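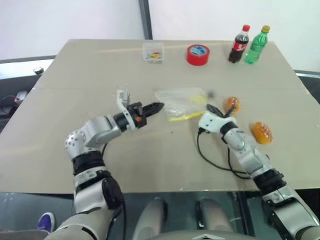
Black gripper on the left arm, white one on the right, with the bag and the bread rolls on the table.

Workshop Tips: Comparing Two Grippers on the Same Table

Mount both grippers before you start. Swapping one for the other between runs means a new calibration each time, and the numbers stop being comparable. I run a Milar on one side and a Satier on the other and give each the same number of tries.

Pick household things that fail in different ways. A clear plastic bag tests whether the fingertips can catch thin film. Bread rolls show whether the grip force is too high. A roll of tape lying flat is hard to get under, and bottles tell you about slipping. Put the tall items at the back so the arms don't knock them over on the way to something else.

Start with 20 tries per item. If one gripper fails the first five, stop and look at the finger opening before you go on.

Cables cause more trouble than motors. Leave enough slack at the wrist for a full turn, then move the arm through its whole range by hand with the power off. If a loop touches the table, note where, and keep small items out of that spot. Velcro straps are better than zip ties here.

Clear bags are hard for most cameras. Turn down any overhead light that leaves a bright spot on the film. A bag with something colored inside is easier to find than an empty one, so test both and log them separately.

Set the closing force low and raise it in steps. For rolls I begin at 900 on the controller's scale and go up to 3,000 for full bottles. Your controller may count differently. Write the setting next to every result.

Wipe the fingertips after handling bread. Crumbs and grease change the grip on the next item. A damp cloth is enough, but let the pads dry before the next run.

Olumide Oyewole
Updated 01/07/2020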